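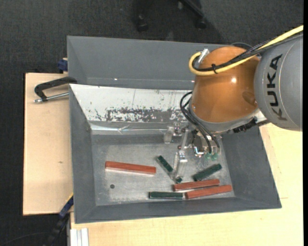 Section 3. Bin mounting and first picks

Before you begin, the arm should be bolted down, the controller should start without faults, and the tool should be on the wrist (Section 2). Set the controller to its reduced-speed manual mode and leave it there until step 14.

CAUTION: Keep hands out of the bin whenever the drives are on. Press the emergency stop before you reach in, even to straighten one block.

Clamping the bin

1. Lay the two boards on the bench so that they support the bin and leave the small round hole open. Do not glue them — you will want to move them later.

2. Set the bin down with its tall panel at the back.

3. Clamp the bin at the side away from the arm. Tighten by hand until the bin no longer shifts when you push on a corner. Too much force bows the side and tips the floor.

4. Draw a short pencil line on the board next to the bin. If the bin gets bumped, you can put it back without teaching the corners again.

Note: Screw clamps hold better than squeeze clamps over a long session. If you only have one screw clamp, put it nearest the back.

Routing cables and hoses

5. Tie the cables together at the wrist. Leave enough slack for the last joint to turn fully both ways.

6. Run the air hoses down to the tool in wide loops. A tight bend will starve the suction cups.

7. Jog the wrist slowly to each end of its travel and watch the loops. If a hose touches the rim of the bin, shorten the loop and try again.

CAUTION: Do not tie air hoses to a joint that turns under them. A pulled hose whips when it lets go.

Teaching the bin

8. Open the Girkar pendant page and choose New Bin. Name it something you will recognize. Ours is called Nalavlow.

9. Lower the tool until a fingertip just clears the floor, then save the point. Repeat for all the inside corners.

10. Set the safe height to 700 mm above the floor of the bin. The arm will rise to this height between picks.

11. Enter the wall margin. The sloping sides take up more room than you would expect, so measure at floor level and not at the rim.

First picks

12. Spread the red and green blocks on the floor of the bin. Leave some close together and some on their own, at different angles. Do not stack them yet.

13. Choose red only and run 3 picks, with a finger on the stop button.

14. If all of them clear the wall, switch to automatic and run green.

Note: Worn paint and shiny tape on the inside of the bin can be read as an edge. If the arm goes for a spot with no block on it, raise the Endudo filter to 1264 and run step 13 again. Above 2000 it starts to miss the dark green blocks.

Note: Change the fingertips when they turn cloudy or feel sticky. Spares are in the Aguiar drawer. Write the change in the shop log, and see Aparecida Xavier if the drawer is empty.

Go on to Section 4, Stacked blocks.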